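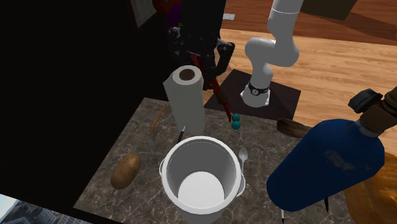
A simulated countertop scene with a stock pot, a paper towel roll and two robot arms.

Simulated demonstration collection is the practice of gathering examples of a task inside a computer-rendered environment so that a robot control system can learn from them. Each example, called a demonstration or an episode, pairs what the simulated cameras show with the commands sent to the robot at the same moment. A learning system trained on many such pairs is expected to produce suitable commands when it meets a similar situation.

Background

Recording demonstrations on physical robots is slow. Objects have to be put back by hand after every attempt, and a single arm can be used by only one operator at a time. In a simulator the reset is done by software, and several copies of the same task can be open at once. The cost is moved elsewhere, mainly into building scenes and checking that contact between objects behaves in a believable way.

Scene building

A scene is put together from a library of models. It usually has a support surface, one or more robot arms, a target object and a number of unrelated objects known as distractors. Kitchen settings are common, and a counter may hold cookware and food next to things that have no place in a kitchen, such as a gas cylinder or a pencil. Surface materials, lighting and the camera position are often changed between episodes. This is called domain randomization.

Random placement can produce arrangements that are not physically possible, with items passing through one another or hanging in the air. Some projects remove these scenes before recording. Others keep them if the target can still be reached.

Collection methods

Three sources of motion are in general use. In teleoperation, a person steers the simulated arm with a hand controller, a 3D mouse or a second arm used as an input device. In scripted collection, a motion planner moves the gripper through a list of poses worked out from the known positions of the objects. In replay, an existing demonstration is cut into segments and fitted to new object positions - a small set recorded by people can be expanded this way.

Teleoperated episodes tend to contain pauses and corrections. Scripted ones are smoother, but they have less variety, and a system trained only on them may do poorly after a missed grasp.

The Narotlow set

Narotlow is a collection of tabletop episodes prepared with the Stedar simulator by a group led by Amerley Amegashie. The first version, dated April 14, 2020, held 597 episodes, all of them teleoperated. Each was limited to 60 seconds. The operators worked through 111 scene layouts and used a recording tool named Gbeho, which wrote the camera images, joint positions and gripper state to one file per episode. A second version followed in September and added replayed episodes, which are labeled separately from the originals.

Filtering and labeling

An episode is normally marked as a success or a failure by a test on the final state of the simulator, for example whether the target is inside a container. Such tests can be wrong. An object may be counted as placed while it is still held by the gripper, so part of each batch is also watched by a person. In Narotlow, 100 episodes were reviewed in this way by two people working apart, and the episodes on which they disagreed were left out of the training split - they remain in the download.

Transfer to physical robots

Systems trained only on simulated episodes often lose accuracy on real hardware. Differences in friction, camera noise and motor delay are the usual causes. A common remedy is to add a smaller number of real demonstrations late in training. Zekport, a file converter written for Narotlow, stores real and simulated episodes in the same layout so that the two can be mixed.

See also

Domain randomization
Imitation learning
Motion planning
Teleoperation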